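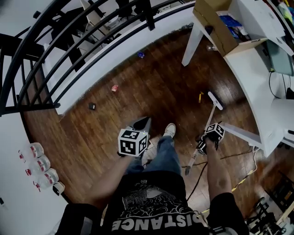 How much equipment does a student team need to buy before it can start teaching a robot to pick things up off a floor? Less than we thought: our first working setup came to 588 dollars, and most of that went to two hand-held grippers and the cube markers that go on top of them.

Last updated: Tuesday, November 28, 2023

Planning and Buying for the Fluvedham Floor Pickup Project
Ewan Mowat, for the project group

What we wanted to do

Fluvedham is our year-long project on tidying. The goal is a robot that can clear bottles and other small things from a hardwood floor, and the robot itself (a Paewai arm on a wheeled base) doesn't reach us until April. That left a whole semester with no robot! We decided to use it to gather demonstrations by hand, with a person holding the tools and doing the job the way we want the robot to do it later. My part was the budget, which I expected to be the dull part and ended up enjoying more than anything else I did this year.

Renting or buying

We started with a quote from Barkgate, who rent out complete motion tracking kits by the month. The kit is lovely. It would also have used up our full allowance in two months, and we would have had to send it back right when the arm arrived. Buying simple tools and tracking them with printed square codes was much cheaper, and we get to keep everything. The tracking is less exact. For picking up a bottle we decided we could live with that.

Stera sells the gripper handles one at a time, so we ordered one, passed it around the group for a week and then ordered the second. I would do it that way again. The first week showed us that the handle was comfortable but that the cube mount was too loose, and we had the second one shipped with the tighter mount already fitted.

What went over budget

Cables. I had put down a single line for "cables and small parts" and it was wrong within days. Everything needs charging or plugging in, and every cable we owned was too short to reach the work area from the table. We spent more than 17 dollars on extensions alone, then bought floor tape as well. Next year's group should give cables a line of their own.

Shipping was the other surprise. Two small orders cost us more to ship than one bigger one would have, so trying the handle first did have a price -- I still think it was worth it.

What cost nothing

The objects! We had a whole page of the plan set aside for test items and hardly touched it. Empty drink bottles, little boxes and odds and ends from people's desks make a great mixed set, and they can be swapped out whenever we get bored of them. We also left out lighting after trying the space at different times of day.

Long tool or short tool

There was a long argument in the group over whether to pay for a pole tool in addition to the hand-held grippers. The case against was that the robot won't have a pole. The case for was that people bend and crouch in all sorts of ways when they reach for the floor, and a pole lets them stay standing and move smoothly. We bought the parts for one and put the same kind of coded cube on it, so that it could go through the same tracking software without changes. Setting it up took an afternoon. I was on the "against" side and I've changed my mind, mainly because my back stopped hurting.

Still to buy

Before April we need a spare set of cubes, since the printed faces scuff if they are dropped, and a proper case for the handles. We also need to settle where the arm will charge. Paewai's setup guide asks for a clear stretch of wall next to an outlet, and the only wall that fits is the one we've been using for bottles. I've asked for quotes on the case from Stera and from one local shop, and the answers will go in the spring version of this report along with the final totals.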